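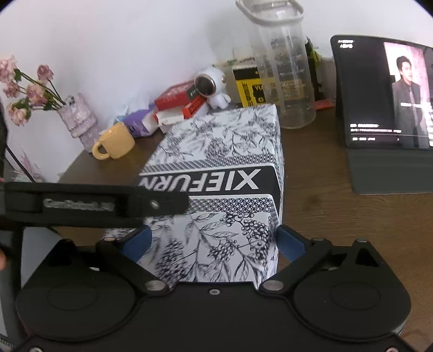

Caring for wool sweaters and knits at home

Most knitwear wears out from washing and hanging, so a few changes in routine will add years to it.

Wash less often. A sweater worn over a shirt can go 7 wears between washes. Air it over a chair back overnight and put it away in the morning.

Use cool water and a wool detergent. Turn the sweater inside out, push it under, and leave it for ten minutes. Don't rub. Rinse in water of the same temperature - a sudden change is what felts the fibers.

Never wring. Roll the sweater in a dry towel, press along the roll with your forearms, then dry it flat on a second towel. Pull the cuffs and hem into shape while they are damp.

Pilling shows up first under the arms and where a bag strap rubs. A sweater comb takes it off. Work in one direction with the knit laid on a table, and go lightly over the seams.

Fold heavy knits. If you must hang one, fold it in half lengthwise and drape it over the bar of the hanger.

Before storing in March, wash everything, even pieces worn once. Moths go for skin oil and food spots. Cedar loses its scent after a season, so sand the blocks lightly.

For a snag, pull the loop through to the back with a crochet hook. Don't cut it.

Search tips Enter keyword Go

Comments (2)

Osvaldo Camargo
Towel trick works. My gray cardigan used to take two days to dry and now it's done overnight.

knitsandpurls
Does the comb work on mohair? I tried one on a scarf and it pulled out long hairs.

Contact us | Copyright Fuveo Home Tips | Back to top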